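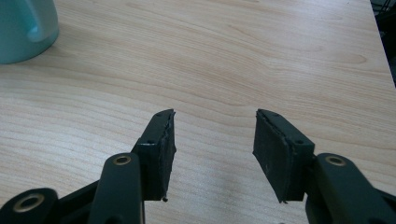 Jornada de puertas abiertas en la fábrica de pasta de Sevcombe

¡Por fin he podido ir! Llevaba dos veranos queriendo apuntarme a la visita de julio en Pastanden y siempre me quedaba sin plaza (admiten grupos de hasta 20 personas y vuelan).

Empezamos a las 9 en el almacén de sémola, donde el olor a trigo ya te abre el apetito. Nos guio Ankica Tomić, jefa de secado, que contesta a todo con una paciencia infinita. Le pregunté por los moldes de bronce y nos sacó uno para que pasáramos el dedo por dentro: ¡qué aspereza! De ahí viene esa superficie rugosa que agarra tan bien la salsa.

Lo mejor, para mí, la sala de secado. Los tallarines pasan allí 12 horas colgados de varas, a baja temperatura, y hace un calor húmedo que empaña las gafas. Llevad manga corta.

Al final hubo cata, con mantequilla y nada más, y un café tranquilo para comentar la mañana. Yo me quedo con los rigatoni, aunque en mi grupo ganaron los tallarines de espelta.

Cómo llegar: desde la estación de Druseck sale un autobús que para delante de la puerta. La tienda cierra a mediodía, así que conviene comprar nada más acabar la visita. Yo volví con la mochila llena.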